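Rovari hand-teach kit, 3 weeks in

214 shares | 17 comments

Quick one, writing this between sessions. Paid 1,159 for the Rovari kit. Leader handle, wrist cam, two swap-in finger sets, clamp, cables. Arm not included, read the listing properly, I didn't.

Setup. Leader handle paired first try. Calibration a pain. It wants every joint at zero and the zero marks are tiny. Did it twice, second time held. Dinesh Dwivedi's write-up on the Mirside forum got me through it, the printed manual did not.

Feel. Good! Light handle, trigger has a proper spring in it, you stop thinking about your own wrist after an hour or so. Small lag on wifi. Use the cable. With the cable I can't feel any.

Where it struggles is flat stuff. Blocks, easy. Cups, easy. Anything thin and see-thru lying flat on a table, ugh. You come down too high and close on air, come down too low and the tips skate. No force feedback in the handle so you're going off the wrist view and the sound. I got better at it by slowing way down for the last bit, and the recordings got better too. Replay was ok on those, bad on my early ones. Deleted most of the early ones.

Recorder software is fine. One key to start, one to bin the take. Wish there was an undo. Binned a good one by acident and it's just gone. Girish Malhotra says his does the same so not just mine.

Wrist cam is better than I expected for the price. Clear plastic still shows its printing if the light is decent. Side light throws glare though, try moving the lamp before you blame the camera.

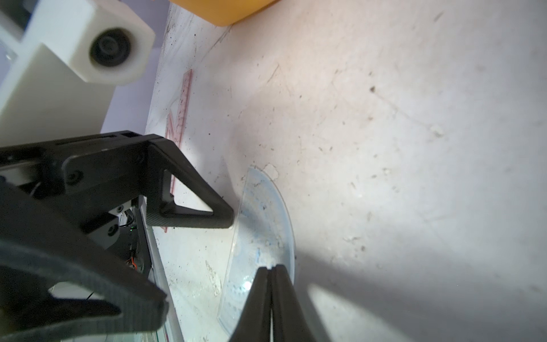 Wrist view, protractor and pink ruler on the table.

Cons: clamp marks soft wood. Trigger squeaks. Cable a foot too short for my desk, bought a longer one.

Tried the Staltance handle before this, stiffer, heavier, hand hurt by lunch. Sold it. Wouldnt go back.

Storage, fyi, plan for it. Takes add up quick, I'm aiming for 2,000 and already moved everything to a second drive.

4 out of 5. Would be a 5 with force feedback and that undo key. Will update if the squeak gets worse.

17 comments | 38 likes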